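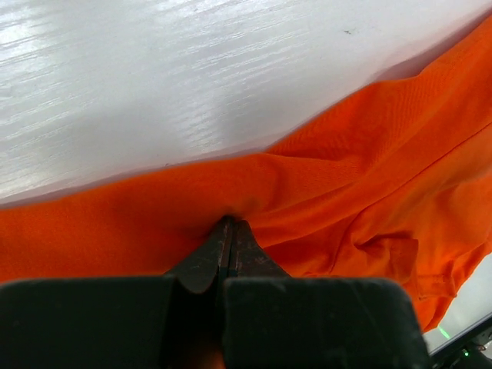 In Defence of the Bad Fold

My neighbour Britt-Marie Granström irons tea towels. I mention this because when I told her what I had been doing for a living since August, which is steering a robot through the handling of shirts so that a computer can learn from the results, she asked one question, and it was better than any I've been asked by people with funding. She said, "And who checks that you're any good at it?"

I said that we had a protocol. She said that she was sure we did.

The protocol, at the time, was a document of 38 pages, and it told us what a good demonstration was. A good demonstration began with the garment in the middle of the table. The gripper came down, took hold of the cloth at the first attempt, lifted, carried, laid it over and let go. There was no dithering. If you missed the hem and had to go back for it, you pressed a pedal and the recording was thrown away. If you hung about in mid-air wondering which bit was the sleeve, pedal. If you sneezed, pedal. By the end of my first month I had a very fine collection of shirts being folded by someone who had never made a mistake in her life, and I'd have liked to meet her.

My argument is that we ought to have kept the sneezes. Not all of them. But I think the habit of collecting only tidy examples, which is general in this line of work and defended with some heat, is mostly vanity, and that it makes worse machines.

Start with what happens to the tidy collection once it has been fed to the thing that learns. We did our first proper trial at Kuremthorpe after 494 clean demonstrations. The robot came down over a shirt with tremendous assurance, closed its fingers a finger's width above the cloth, and carried nothing at all to the other side of the table. It laid the nothing down. It smoothed it. Then it went back to its starting place with what I can only call satisfaction. Yuzhen Wan, who runs the training and has the patience of a canal, played it back several times and remarked that the folding was excellent.

It was, too. It was my folding. It had my little hesitation before the second sleeve, which I'd always thought of as style. What it didn't have was any notion that a person might miss, look down, say a short word and try again, and it didn't have that notion for the good reason that I had spent a month with my foot on a pedal making sure it never found out.

I know the answer to this, having had it explained to me at lunch more than once. The answer is that a learner copies whatever it's given, so if you give it fumbling you get a fumbler. Show it enough missed hems and it will conclude that missing the hem is step one. Linnea Hägglund, who wrote most of the 38 pages and is right more often than is comfortable, puts it in terms of teaching a child to swim: you don't demonstrate drowning. I thought about that for a good while, partly because I couldn't find the hole in it and it was annoying me.

The hole, I think, is that there are two things in a fumble and we've been calling them both by the one name. There is the miss and there is the getting back. Nobody needs to be shown the miss. A robot will discover missing all by itself, with no help from me, on its first morning. The getting back is another matter. It is a skill, it takes up a large part of what any competent person does with cloth, and it can only be seen in recordings where something has gone wrong. You may cut the first half off if it offends you. Keep the second half. The swimming teacher who won't demonstrate drowning does, I hope, at some point show the class how to come up after swallowing a mouthful.

Cloth makes this plainer than most things would. I spent a short and untroubled spell before this moving plastic blocks from one tray to another, and a block has the decency to be the same block each time. A shirt has never been in the same position twice since it was made. You pinch it and it comes up in a small tent, with creases running off in all directions, and whether those fingers have one layer or both is a thing you find out when you lift. With one layer the shirt opens like an envelope. With two it comes up as a lump. I have done this for months and I still guess wrong, and when I do I put it down, shuffle along a bit and have another go, as anybody does who has ever stood in front of an airing cupboard. Under the old rules every one of those second goes went in the bin. We were in effect paying me to fold laundry and then deleting the parts where I was good at it.

There's also the matter of what the pedal did to the people. I wouldn't call it cheating. Ylva Sandberg, who had the late shift, found that if she patted the shirt out nicely before pressing record she lost far fewer takes, and her numbers went up, and the rest of us saw her numbers and became great patters-out of shirts ourselves. Nothing in the protocol forbade it. The garment was to start in the middle of the table, and there it was, in the middle of the table, laid out like a bishop. So the robot learned to fold shirts that had already been most of the way folded by a human being, and when it was handed one that had been dropped from a height, as shirts are in houses, it behaved like a guest who has been shown into the wrong room.

I should declare an interest. I'm slow, and a rule that rewards clean takes is hard on slow people. Liv Lie could do 200 usable demonstrations while I was still apologising to a cuff. It's possible that this entire essay is the special pleading of someone who lost at a game and wants the rules looked at. I've considered that, and I've decided I can be both aggrieved and correct, as most people are who write to newspapers.

The money argument against me is more serious than the swimming one. Messy recordings have to be looked at. A clean take is clean; in it goes. A take with a fumble in it has to be watched by somebody, who marks where the trouble begins and where it ends and whether the getting back was a decent piece of getting back or simply more trouble. That person wants wages and a chair. When I raised all this at our meeting, the man from Myklebust, who were paying, asked whether the marking could perhaps be done automatically, by a system that had learned what a fumble looked like. Yuzhen asked him what we would be teaching it with. He wrote that down.

But consider what the clean take costs. It has to be made, and by my reckoning at the time I was throwing away nearly as many as I kept, each of them paid for at the same hourly rate, with the same lights on. The firm wasn't avoiding the expense of messy data. It was buying the messy data and then paying for its removal. I've known households run on this principle but they were usually richer than ours.

And there's a second cost, which shows up later and lands in somebody else's budget, and so is generally thought of as free. When the machine trained on perfection gets stuck, a person has to come and unstick it. At Huvwood, where they had one of the early Skelari arms on towels, they ended up with an employee standing next to it for most of the day. He was a pleasant man. He told me he mainly lifted the towel off and put it back again so that it could have another try. I asked whether anyone was recording him and he looked at me as though I'd asked whether anyone was recording the kettle.

I would have recorded him. I'd have given him the controls and kept every minute. He knew more about how that machine went wrong than the whole of the upstairs did, and he had a cure for each variety, and the cures were all in his hands and went home with him at five o'clock.

So here is what I'd ask for, and it's modest. Take the pedal away, or at any rate move it somewhere that requires getting up. Throw shirts on to the table, properly, from shoulder height, and let them lie as they land. When the operator misses, let her carry on and get herself out of it, and mark the spot afterwards. Stop publishing everyone's totals on the wall -- or if there must be a wall, put up the best recoveries of the week, which I promise you are far better viewing. Liv has one in which a sleeve gets caught under its own shirt and is coaxed out by the cuff over most of a minute, and I've watched it more often than several films I paid to see.

Linnea has agreed to half of this. The protocol now allows two attempts at a grasp before the take is void, which she regards as a reckless liberty and I regard as one attempt short of what an ordinary adult needs for an ordinary hem. We're trying the throwing next. She wants the height of the throw specified. I've said shoulder height, and she has asked whose, and I'm afraid that's a fair point, as Ylva is very tall.

I took Britt-Marie a recording to look at in the end, on my phone, over the fence. It was one of the untidy ones. She watched the gripper miss, and go back, and get hold of the seam, and she nodded at that. Then she watched the finished fold and handed me back the phone and said she'd have started from the other side.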